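Bristero Planner: setting up two-arm picking
October 17, 2018, by Estivitz

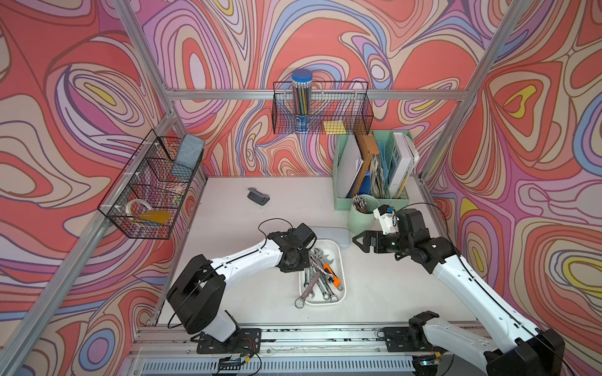
A user on the Cetari list asks if both arms can plan to the same tray at one time. They can not; the planner locks the tray for one arm.

1. Start the control service on port 1048.
2. Load the tray model. For piles of wrenches, set grasp candidates to 12.
3. Press Plan and check the path of each arm.

Caution: keep hands out of the rails before step 3.

We use cookies. Accept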